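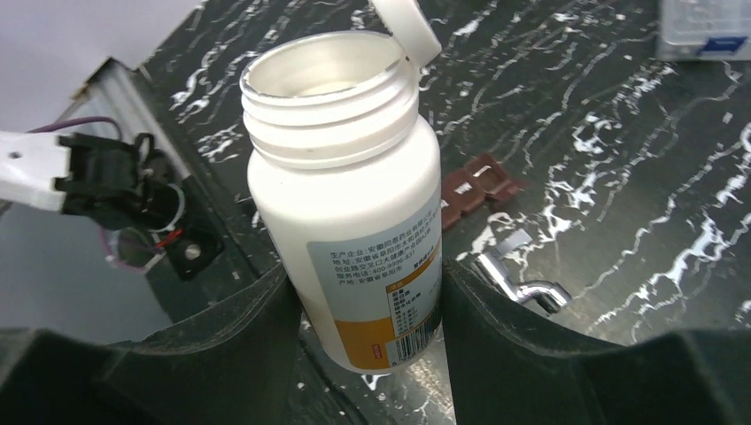
**To:** Pombridge Household Swap list
**Date:** 7/20/20
**Subject:** Re: Empty supplement bottles, keep or toss?

> I'm clearing out the bathroom cabinet and have a bag of empty vitamin and supplement bottles, mostly white plastic with attached lids. Is anyone on the list still reusing these, or should they all go in recycling? I don't want to haul them to Skiltstead if they just get thrown out at the other end. Also, how are people getting the labels off? I soaked two of mine overnight and the paper came away but the glue stayed.

Please keep them, at least the wide-mouth ones. I use them for seeds, screws, picture hooks and spare buttons, and the seed table at Skiltstead ran out of containers in June. We had 113 packets' worth of beans and peas to put up and ended up using sandwich bags for a lot of them.

The kind I like best is white with a flip lid and a wide round mouth. The one I have in front of me has a label in Chinese, with a nutrition table and a barcode. The company line names 安徽同惠药业有限公司, and the address is in Fuyang, Anhui. I mention it only so you know the type. Any bottle with a wide neck will do.

Before you bring them over, please check the following:

- Open the lid and look at the rim. Some have rough bits left where the seal was peeled off. Go around it with a fingernail or a dull knife. Scraps of seal keep the lid from closing flat.
- Take out the drying packet and the cotton.
- Wash with warm water and dish soap, rinse, and stand them upside down on a rack with the lid open. Mine get two full days. Seeds will mold in a damp bottle.
- Smell them. Fish oil doesn't wash out. Put those in recycling.
- Look down in the ridges on the neck. Dust collects there and a toothbrush gets it.

On the labels, it depends on what they're made of. Paper ones soak off. Plastic film ones don't soak at all, so don't bother with water. Warm them with a hair dryer on low, lift one corner and pull slowly. For leftover glue I use cooking oil, leave it 27 minutes or so while I do something else, then wipe and wash again with soap. De Smet's on the corner sells a citrus remover that works faster, but it's hard to get the smell out of the lid.

If a label won't come off, leave it on and cover it with masking tape. Write the new contents on the tape in marker, plus the year. We don't accept any bottle with an old label showing and something else inside. Please don't put cleaning products or garden chemicals in these, and don't reuse them for pills or food.

The drop-off box is in the side entry at Skiltstead, next to the egg cartons. Bottles with lids only. Loose lids go in the coffee can. The last count was 181 bottles, which sounds like plenty, but most are narrow-necked and you can't get a scoop in them.

Does anyone have the sheet of small round stickers from the Plorkanora sale? I'd like it back before the fall seed sort. You can leave it in the same box.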